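Home Products Grippers Arms Support Contact
November – by Marlina Pangaribuan

Lunside parallel gripper, slim finger version

We got the slim fingers on both arms this month and put them on the food bench, same as we did with the Deditz pair in spring. Short notes for now, full table goes up when the last runs are in.

What it is: two-finger parallel gripper, black, thin fingers, bolts to the standard wrist. Weight 210 g without cables. Ships with 3 sets of finger pads. Sold singly, so order two for a bimanual setup.

Bench task is steamed buns, steamer to plate. Soft, round, easy to dent – a good way to find out if your force limit is set wrong. Left arm takes the lid, right arm takes the bun. We ran 32 buns per gripper, same controller settings, same head camera.
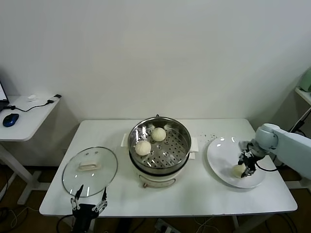 Right gripper with a bun at the plate, two still in the steamer.

Results so far. Slim fingers get down between the bun and the basket wall without bumping the rim, wich the Deditz fingers did a lot. Fewer dents on the top pleats. Grip from above works best, side grip tends to roll the bun. Lid handle is fine as long as the approach is straight.

Not so good: the stock pads get slick after a while over steam. Swap to the ribbed ones. Also the fingers flex a bit under side load, so don't use them for prying or heavy pots. For that kind of job look at the Queiroz wide jaw instead – slower to close, much stiffer.

Shiny baskets are hard on the camera, glare off the rim threw our depth off more than once. Turned exposure down, got better. Same with the plate.

Controller: tested on Stostero only. Other controllers should work over the same serial link but we have not tried them yet, ask before you buy. Start the force limit low and bring it up til the bun stops slipping.

Pads are rated for 1,000 cycles before they need replacing, spares in stock. Lead time on the grippers is 3 weeks. Send your wrist model with the order and we'll pack the right bolts.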